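The planner is allowed to say no

The software group at Endisell occupies one large room and, by its own account, one large misunderstanding. Visitors assume the company builds robots. The company buys robots. What it builds is Rovden, a program that decides where an arm should put its fingers next and, on good days, explains why.

"People want to shake hands with the arm," says the planning lead, who asked to go unnamed on the grounds that the last interview was pinned up in the kitchen with corrections. "I keep telling them the interesting part is a log file. They look at me like I've offered them soup."

The log file is long. Each attempted pick leaves 465 lines, most of them the planner changing its mind. Rovden proposes a grasp, checks it for collisions, checks it again against whatever the cameras reported a moment later, and throws most of the proposals away. An earlier version threw away fewer. The lead remembers it without affection.

"It was very confident. It would pick a lovely path straight through the side of a bin, because the bin in its head was a perfect rectangle. Bins have curves and seams and screws. Somebody's bin has a divider that wasn't in the drawing." 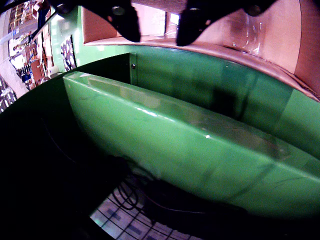 The fix took most of a year and was duller than anyone had hoped. The group stopped trying to model containers exactly and began treating every wall as slightly thicker than it looked. Thin parts got the most padding. The arm became slower and noticeably less exciting to watch, and the lead counts both as progress.

"We had a demo where a guest asked if it was broken. It was thinking. I said give it a second, and it took two, and I aged."

Perception is the other half of the argument, and it is an argument. The two teams sit on opposite sides of the room and share a bug tracker called Babić, where the longest thread has 198 replies and concerns clear plastic. Depth cameras do badly with anything shiny or see-through, and packaging is largely both. Perception's position is that the planner should cope with holes in the data. Planning's position is that there should be fewer holes.

"They're right, which is annoying. If the camera can't see the floor of a box, there's still a floor. Rovden used to treat missing data as empty space. You can imagine how that went, and if you can't, I have a drawer of bent fingers."

These days missing data counts as solid until something proves otherwise. Packing tape gets its own test set. So do labels, upside-down print, and anything that blurs when the arm moves fast. 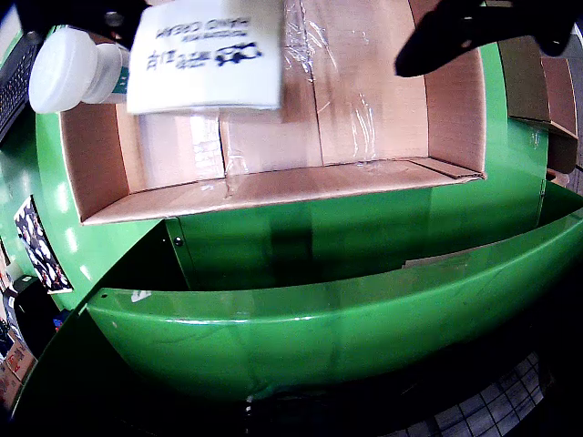
What goes in the tray

The test objects come from the nearest supermarket and are chosen with less science than the published reports suggest. The rule is that an object has to be cheap, has to survive a drop, and has to have embarrassed the software at least once. There are 14 on the current list. Bottles qualify easily. Small cartons got in after a week in September when the planner refused to touch one that was leaning.

"Leaning is hard. Touching is worse. Two things touching look like one strange thing, and it plans a grasp for the strange thing."

The group's answer is a step called Herkov, which asks before each pick whether moving this object will move another. When the answer is yes, the planner can choose a different object, a different angle, or stop and report that it has no good idea. Customers dislike the third option. The lead fought to keep it.

"I'd like more software to have that button. I'd like some meetings to have it."

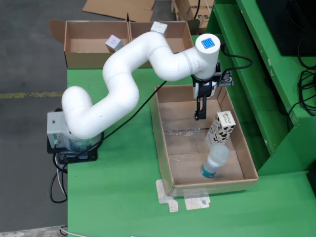
The arm over a taped-down cardboard tray, with a carton and a water bottle inside.

Asked what comes next, the lead mentions faster replanning, better handling of loose cables near the wrist, and a viewer for the logs that a normal person could read. The viewer has been next for a while.

"Everyone wants it. Then they see the ticket and remember they're busy."

Last updated: February 2022

Related
Why our simulator is too polite
Calibrating two cameras that disagree
Release notes: Rovden path smoothing
A short history of our worst gripper driver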